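Gasside, artist talk, speaker notes
29 March 2025
Talk 30 minutes, then questions. Please keep the lamp on the left side on, I read from paper.

Start. Good afternoon, thank you for coming on a Saturday. I will speak about one work, "Terska", and about how it was cast. I will not show the film tonight, only the pieces on the plinths and a few slides. If my English becomes too fast, please raise a hand and I will slow down.

(Slide 2, the river.) Terska is the name of the street where my grandmother's house stood. The house had a staircase with 54 steps, from the cellar up to the attic. When I heard that the house would be sold, I asked the new owner if I could come for one month and take molds of the steps. He agreed, with the condition that I leave no plaster dust in the hall. I left a little. I cleaned it for two days.

I did not want to copy the staircase. Many people ask me why the steps are not put together again in the right order. For me a staircase that you can climb is architecture, and I am not an architect. I was interested in the middle of each step, where the feet of four generations had made a hollow. The deepest hollow is on the step before the kitchen door. You find it on the plinth nearest to the window. Please walk around it after the talk, and you may touch this one, only this one.

(Pause. Drink water.)

Now about the molds. I worked first with clay pressed directly on the wood, and it was a mistake. The clay dried too quickly and took small splinters with it. After this I used silicone, in thin layers, with a plaster shell on top to hold the form. Each shell was made in two halves. When you open it, you have only one good moment, and your hands must be calm. I lost three casts in the first week. I show one of them in the back room, because I have learned to like it.

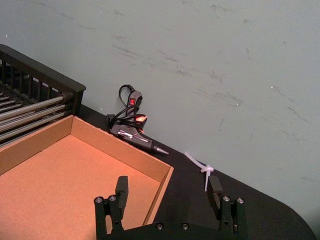

The hollow in a cast is always an empty place that something else has to hold. In Greveck, where I had my residency, I understood this better than at home. I had there a large studio and very little furniture, and I placed the casts in pairs on the floor, with a distance between them, and looked at the distance for many evenings. It is the same when two black fingers stand wide apart over a black table: the eye goes first to the gap, and only later to the screws and the plates. I wanted the visitor to look at my steps in this order. First the gap, then the material, then the small damages. For this reason the plinths stand further from each other than is usual in a gallery.

(Slide 5, the attic. Do not read the text on the slide.)

About the color. The casts are white plaster, without paint, but they are not all the same white. The plaster came from two suppliers, and the second one, Potgieter, has a warmer tone. At first I was angry about it. Then I decided to use the warm plaster only for the upper floors, where the bedrooms were. If you look from the door you can see the change. Some visitors think it is the light.

The whole work weighs 1336 kilograms. I say this number because the transport decided the form of the exhibition more than I did. The floor upstairs could not carry everything, so the cellar steps are shown downstairs, near the entrance. You have passed them already when you came in.

(If there is time: the story of the missing step. If not, go to the end.)

The missing step. One step had been replaced with concrete before I was born. I made a mold of it like the others, but the cast had no hollow, it was flat like a tray. It lies on the floor without a plinth, next to the heating. Please be careful with your bags.

End. The work stays here until May, and after this it goes back to my storage in Greveck. The small edition is at the desk. Thank the technicians. Ask for questions, repeat each question in the microphone before I answer.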